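Estance Bench Arm Kit -- for small-part handling and gear assembly
Sold and supported by Queiroz, Nikville

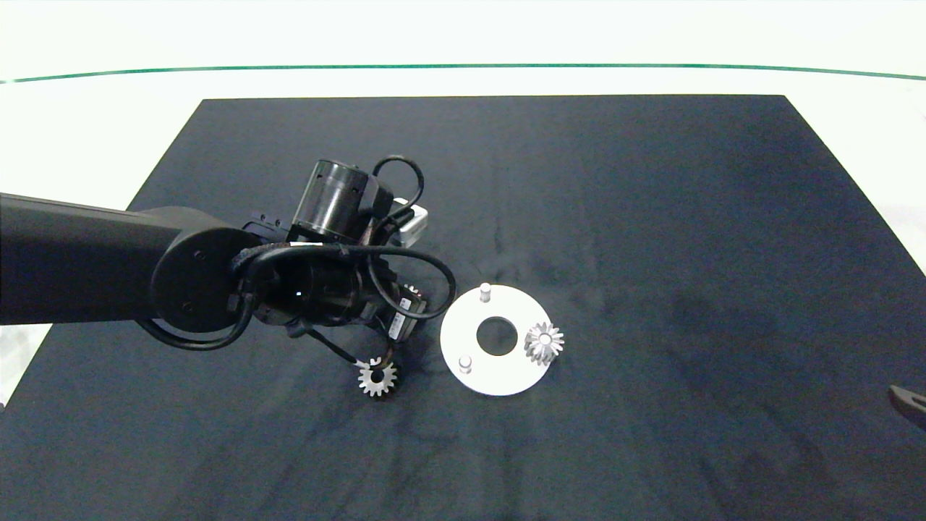 Gear work on the dark bench mat: spur gear, bevel gear and two-pin plate.

The Estance kit is meant for shops that want to try an arm on light assembly before they budget for a full cell. It ships as one arm with gripper, power supply, controller and cable set. The mat and practice parts are a separate line on the quote.

What to plan for
Bench space: clear the full reach of the arm, and leave slack for the cables.
Setup: 2 days on site, quoted separately outside Nikville.
Training: 3 people included. Extra seats can be added at any time.
Warranty: 3 years on the arm. Gripper fingers are a wear item and are not covered.
Lead time: 10 weeks from purchase order. Orders for January delivery should be placed early -- the Sendau warehouse closes for inventory.

Not included
Bench, guarding, part fixtures, and any changes to your own parts.

Quotes
Send a part drawing and your expected monthly volume to Janaína Rangel in equipment sales. Prices on this page are reviewed each quarter.

Page updated 29 August 2020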